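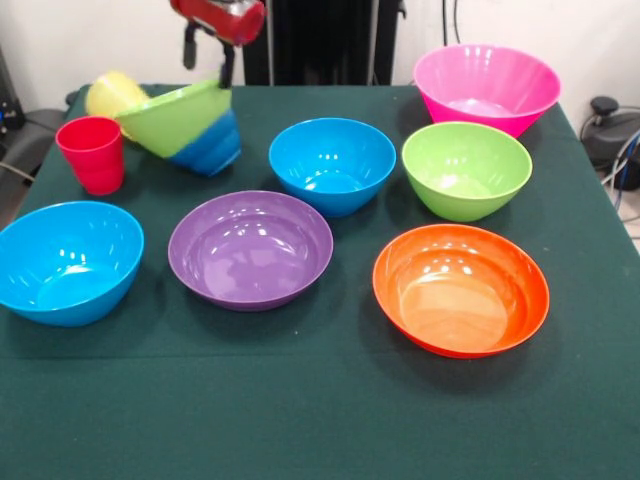
Plastic bowls and a red cup on the green cloth, Tirnley open day.

Quick notes before I forget. Got to Tirnley 30 minutes late, bus from Mesturby crawled. Parking full anyway. The Pindberg building first, long line for coffee, decent soup tho.

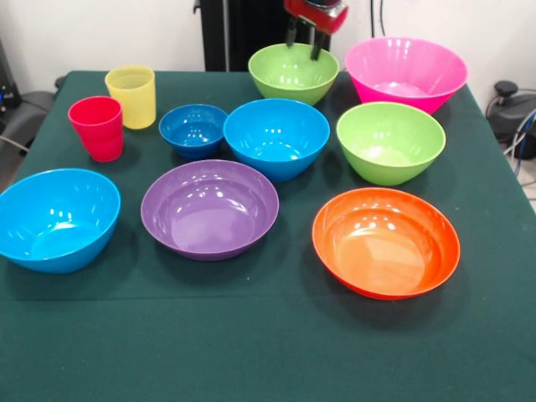 Then the old dye works out back. Best part of the day. Tour was 21 people, too many for those stairs, coudn't hear the guide half the time. Shop shuts at 3. Going again next September, earlier bus.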